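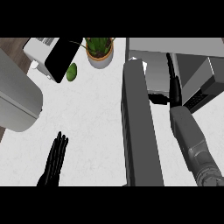 Sell him now, Refilwe Modise wrote to me after last month's column, and sell him while somebody is still silly enough to pay for a midfielder with one good knee. She has held a season ticket at Skemside longer than I have, and she had plenty more to say, most of it about wages and a fair bit of it about me. I've read her letter several times over, usually with a coffee in hand, and I still think she's wrong, though she's wrong in a way that deserves a proper answer.

The player is Taner Bilgin, of course. He is our captain, he has one year left on his contract, and Clalley would like to take him off our hands before the window shuts in September. The local paper has the offer as a modest fee up front and more if they go up. I have no idea whether that's right and I doubt the paper does either, but let's suppose it is.

Refilwe's argument goes like this. A player in the last year of his deal loses value every morning he wakes up, all 365 of them, and at the end he walks out for free and the club has a nice framed shirt to show for it. We aren't a rich club. We sold a striker to pay for the drainage on the north side of the field, and those of us who remember the puddles don't regret it. Why get sentimental about this one?

Well, I'm going to get a little sentimental, so bear with me. I took my niece to the home game against Venter in the spring, her first, and we were two goals down before she had finished her hot dog. Bilgin didn't wave his arms or shout at the young fullback who had let his man go twice. He walked over, put a hand on the boy's shoulder, said something short, and then for the next 25 minutes he played ten yards closer to him than he normally would. We drew that game. You won't find those ten yards in anything Clalley's accountants are looking at, and my niece still talks about the hot dog, but I noticed.

That fullback is worth something now, by the way. So is the kid who plays in front of him. If you want to talk strictly about money – and I do understand that somebody has to – then the question is what happens to the price of the 4 or 5 youngsters in that team when the man who has been steering them through games is suddenly wearing another club's colors. I think it goes down, and I think it goes down by more than the fee.

Annatjie Naidoo sits two seats along from me and sees it differently again. She would offer him a new deal with a coaching job folded into it, half the games and half the pay, and let him decide. I like that idea a great deal. My only worry is that a proud man might hear "half the games" and reach for his car keys. It would have to be put to him kindly, by the manager, over a decent lunch, and long before the papers got wind of it.

What I really can't stomach is the drift. We did this with Lerato Mkhize in goal, remember. Nobody at the club said yes and nobody said no, talks were always going to start after the next away trip, and he ended up at Tallinus with a few nice words on the website and his locker still full of gloves. If the board wants to sell Bilgin, then let them come out and sell him, and Refilwe can have the pleasure of writing to me again.

But my own vote is to keep him for the year, pay him what he's owed, and ask him properly what he would like to do after that. I'll be in my usual seat for the first home game either way, and I hope he's the one leading them out.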